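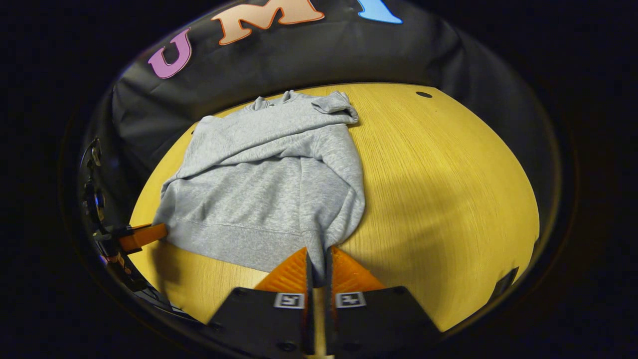 *The gray one, on the table, under the letters.*

Qianru got the sleeve flat and it slid back. Got it flat again. Four in the afternoon, February, the light already going sideways over the table.

"Leave it," said Jinlong from the hall. "Just put it in the box."

"I'm folding it."

"You've been folding it since lunch."

Not true. Since two, maybe. Before that the towels, the bedsheets, the drawer with all the cables. Fifteen boxes by the door and one still open, and the van from Nedberg coming at five. Five! And she was stuck on a sweatshirt.

It was Dad's. He'd worn it to the shop every winter, sleeves pushed up, flour on the cuffs. Menuno, the shop was called, after nothing. He liked how it sounded. The letters on the black cloth were from the back wall there, purple one, peach one, that pale blue. She'd pinned the cloth up herself the week after they gave back the keys, and then it just stayed. Folds in it now. She should of ironed it. Too late.

Sleeve in. Other sleeve in. The hood, what do you do with a hood. Dad rolled his. Rolled the whole thing like dough and shoved it on the shelf, and Mom would take it down and do it again properly, and neither one ever said a word about it. Nineteen years of that.

She tried it Mom's way. Lumpy. Shook it out.

"Qianru."

"I know."

"Demirtaş called. He wants the table by tonight or he wants his money back."

"He can have the table."

"With you on it?"

She laughed, a bit, which annoyed her. Put her palm down on the wood. Smooth. All that homework, all those dumplings. Her finger found the little hole on the far side, where she used to drop peas through when she was six. Jinlong took the blame for the peas. He never brought it up, not even in a fight.

He came in with the tape. Looked at the sweatshirt, looked at her.

"You're doing it wrong," he said.

"So show me."

He put the tape down. Took the bottom hem and started rolling, quick, tight, teh way you'd roll dough. Sleeves still hanging out. Terrible. He handed it over.

She held it a second. Then the box, and he was already pulling at the pins, the blue letter first, and downstairs somebody was leaning on the horn.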